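**Zanik is taking on two people for its good-practice group: one Rule Writer (permanent) and one Bench Reviewer (fixed term, may be extended)**

Location: Zaltville, on site four days a week
Starts: April
Reports to: Skarphéðinn Lauritsen, head of bench practice
Reference to quote: 402

## What the group does

Zanik runs two-arm robot benches that practice household cleanup tasks. The good-practice group writes the rules the benches are run by. We decide how a task is laid out before a run, what counts as a finished run, what counts as a fault, when an operator must stop the arms, and what gets written down afterward. We do not design arms and we do not train the software. Other teams do that, and they work to our rules.

The rules are kept in a handbook called Umow. It has 142 numbered rules at present. Some are one line long. A few run to several pages and need to be cut down. Part of the job is cutting them down.

Most of the current work is on the tabletop sweeping task, which uses a dustpan, a hand brush, a bin with a liner, and small pieces of bread and sponge as debris. It looks simple on paper and produces more disagreements between operators than any other task we run. Typical questions that reach the group:

- Does a piece count as collected if it rests on the folded liner at the rim?
- May an arm pick up a piece directly, or must it go by way of the dustpan?
- Where may the dustpan and brush start, and which way may they point?
- If a piece goes off the mat, does the run continue?
- How close may an open gripper come to a liner before the operator has to step in?

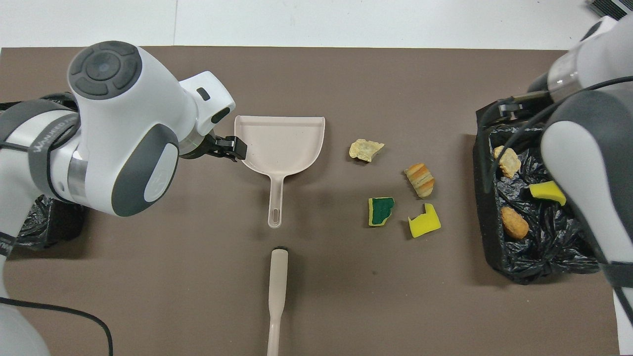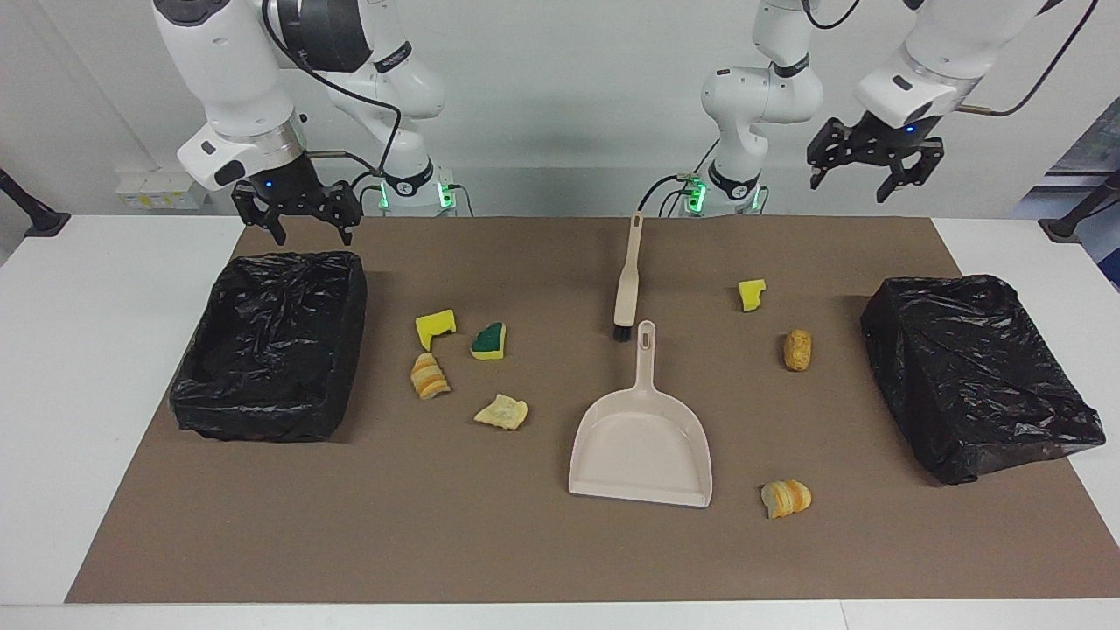
*Sweeping task, two views of the bench. Debris is bread and sponge; the dustpan is on the mat in both, and it is held by the left gripper in the first.*

## Position 1: Rule Writer

You will own part of Umow and keep it correct. In practice this means:

- Drafting new rules and rewriting old ones in everyday words. Operators read them standing up, between runs.
- Sitting with operators at the bench before you write anything about their work.
- Going through stop reports each Wednesday and deciding which ones point to a missing or unclear rule.
- Keeping a change record for every rule: old wording, new wording, reason, who agreed.
- Answering questions from the software team about what a rule means, in writing, within two working days.
- Checking our wording against the published robot safety standards that apply to the benches, and flagging conflicts to Skarphéðinn.

You should have:

- Three years or more of writing procedures, work instructions, test methods or standards. The field does not matter much. Laboratories, food plants, rail and hospitals have all been good backgrounds here.
- Samples of your writing that you are allowed to show us.
- Practice in telling "must," "should" and "may" apart and defending the choice.
- Patience for long discussions about small things.

Helpful but not required: experience with risk assessment for machinery, or time spent operating robot arms. A degree is not required.

## Position 2: Bench Reviewer

You will review recorded runs against the handbook and say whether each one followed it. The fixed term covers a review set of 2,020 runs from the sweeping task. Each run is reviewed by two people working separately. Where they differ, they meet, and the difference goes to the Rule Writer if the wording is at fault.

Duties:

- Checking the starting layout of each run against the layout rules: tools, debris, bin and liner, and cables kept out of the sweep area.
- Marking the points where a rule was broken, with the rule number.
- Marking the points where no rule applies and one should.
- Spending one half day a week at the bench so that you know what the recordings leave out.
- Taking part in the monthly agreement check, in which all reviewers mark the same 45 runs and compare results.

You should have:

- Steady attention over several hours of similar material.
- Careful note-taking in English.
- Willingness to mark a run as unclear when it is unclear. We do not reward guesses.

No robotics experience is needed. Training takes two weeks and is paid at the full rate.

## Rules that apply to everyone at the bench

Please read these before applying. They apply to visitors and interview candidates too.

1. Hands stay outside the marked area while the arms have power. Tools and debris are reset only after the operator calls "clear" and gets an answer.
2. Anyone may stop a run. No reason has to be given at the time. A short report is written afterward, and the person who stopped the run is not questioned about the decision in front of others.
3. Status lights are not proof that an arm is safe to approach. Follow the stop procedure every time.
4. Loose sleeves, lanyards and long necklaces come off or get tucked away. Long hair is tied back.
5. Bread used as debris is not food. It is thrown out at the end of the shift and is never eaten. Wheat is present on the benches every day, so tell us in advance if you have an allergy.
6. Runs are recorded. Reviewers and operators sign a consent form that says what is kept and for how long. You may ask to see any recording in which you appear.

## Hours and conditions

The Rule Writer position is full time. The Bench Reviewer position can be full time or three days a week; state which you want. Normal hours start at 8:30 a.m. There are no night shifts. Reviewers take a ten-minute break from the screen every hour, and this is counted as working time.

The benches are on the ground floor of the Czerwiński building, with step-free access from the parking lot. Desks are one floor up, by elevator. The bench room is kept at normal office temperature but the lighting is bright and constant. If that is a problem for you, say so and we will talk about what can be changed.

Pay bands for both positions are sent with the application form, before you apply.

## How to apply

Ask the Zanik front office for the form, quoting 402 and the position you want. Send back:

- the completed form
- a resume of no more than two pages
- for Rule Writer, two writing samples, at least one of them a procedure or instruction
- for Bench Reviewer, one paragraph on any work you have done that called for close checking

Candidates on the short list are invited for a half day. Rule Writer candidates are given one of our longer rules and an hour to shorten it, then discuss the result with an operator. Bench Reviewer candidates mark a small set of recorded runs using a printed extract from Umow. Both are shown the benches. Travel within the state is paid back on receipt.

Applications are read in the order they arrive, and the positions close when they are filled. Questions about the work itself can be addressed to Skarphéðinn Lauritsen through the front office. Questions about pay, leave or access go to the hiring desk at the same address.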